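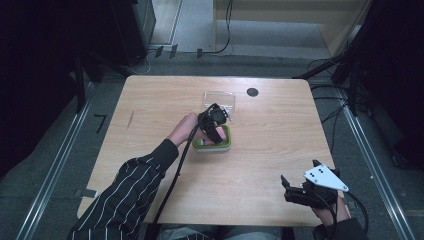
The small dish with the green rim, and the clear container behind it.

Soap dishes, part 2: the green one
Page by Randi Lindholm, 17th June

The first gallery, back in February, covered the wall-mounted dishes. This one is given over to a single soap dish for a table or the side of a basin. It comes in two colours, green over a pale base, and goes by the name of Nalton on our list.

I was mainly interested in the inside. A flat-bottomed dish leaves the bar sitting in its own puddle, and the underside goes to jelly within days. 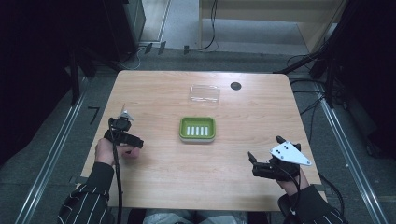
Six raised ridges run side by side across the bottom - enough to keep a bar up off the base. They are white, so soap scum shows less on them than it would on the green. A soft nail brush is the best thing for cleaning between ridges of this sort. I do mine every 14 days, or sooner if the soap is a creamy one.

The clear plastic piece is best kept away from scouring pads, as it will scratch. Warm water and a drop of washing-up liquid will do. 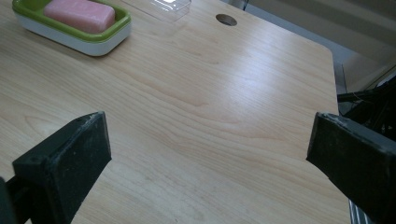 Pink soap in the green tray, with some room to spare at the left-hand end. The table has a pale wood grain.

Gallery 3 will be bath racks. Older pages are in the list under Bathroom, item 8.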